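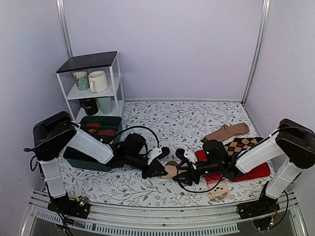

Two arms, five socks and a divided bin. Mugs on the shelf behind.

Can a machine put away your socks yet?

Slowly, if you set things up for it. The same setup helps when you do the job by hand.

Spread the socks out first. Grippers do badly with a heap, and so do tired people. Lay each one flat with the toe showing.

Use a bin with compartments, one color group to each. Folded pieces stay put better than balled ones.

Keep the mat plain if you can. A beige sock on a busy print is easy to miss.

Leave the mugs to a person for now. A dropped sock costs nothing.

On price, two arms and a bench still run far past a drawer divider. Aldana Zapata timed her own sorting in February: 70 socks took her 499 seconds, pairs matched. She still does it by hand on Sundays.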